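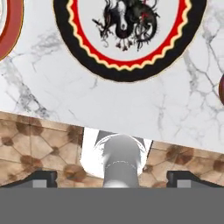

Print | E-mail

Support request: mailbox over limit
Opened by: Inès Bouvier, Dindham office
Assigned to: Qusai Darwish, Revis Help Desk
Status: Resolved

The customer reported that outgoing messages were being returned with a notice that the daily limit of 200 had been reached.

16 April 2020. The account was reviewed. An old forwarding rule was sending duplicate copies. The rule was removed and the limit reset after 30 minutes. The customer confirmed that mail is being delivered.

Print this page | E-mail this page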